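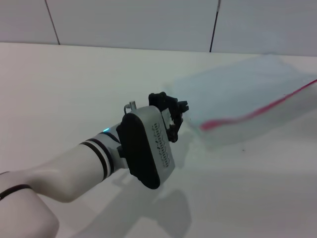
Tsang

28 June 2022
Filed under: About Us / Who We Are

Toniscombe is a small packing business in Fetordale. We put other people's goods into clear plastic bags, we close the bags and label them, and we send them back to the owner or on to the shop. Our customers are mostly makers who work from home or from a small workshop. They make buttons, candles, seed mixes, knitting kits, spare parts for old sewing machines and many other things which must arrive clean and complete.

I started this work at my own kitchen table, in the month of May, with one order from a neighbour who sold craft kits at the market. She had 175 kits to prepare and her hands were sore. I said that I could do it in the evenings. It took me longer than I had promised, and I learned from it to ask more questions before I give a price. Today we have a proper room at 601 Fetordale Road, with two long windows and enough shelves, and we still ask many questions.

How we work

Every job begins on a white table. We chose white for the reason that a small screw or a dark thread is easy to see on it. The bag is laid flat first, so we can check the seams and the corners before anything goes inside. If a bag has a split or a mark, we put it away from the good ones. It is a simple habit but it saves a lot of trouble for the customer later.

Then we fill. For kits with many parts we prepare one sample bag together with the customer, and this sample stays beside us until the job is finished. We do not change the order of the parts without asking. When the customer likes the instruction sheet to be at the front, it will be at the front in every bag.

Clear bags are our favourite kind. You see what you have bought, and the person who packs it can also see if something is missing. For our regular customers we keep a range that we call Testo. These are plain bags without print, and they come in 2 sizes. If you need another size we can order it, only please tell us early, because the delivery to Fetordale is sometimes slow.

What we do not pack

We do not take fresh food, medicine or anything with a strong smell. The smell stays in the room, and the next customer may have baby clothes. We also cannot accept liquids at the moment. I am sorry to say no to people, but I prefer to say it on this page than after they have driven here.

About the plastic

Many visitors ask me about it, and they are right to ask. We use the smallest bag that the goods will fit in comfortably. Bags which are returned to us in good condition are used again for storing parts on our own shelves. Some customers bring paper envelopes and we are glad to fill these too, at the same price.

Come and see us

You are welcome to visit before you decide. Please bring one complete set of your goods and, if possible, the label. We will lay everything out on the table and tell you honestly how long it should take. The door is at the side of the building, next to the bicycle rack, and the bell must be pressed quite hard.

Contact | © Toniscombe, Fetordale | Back to top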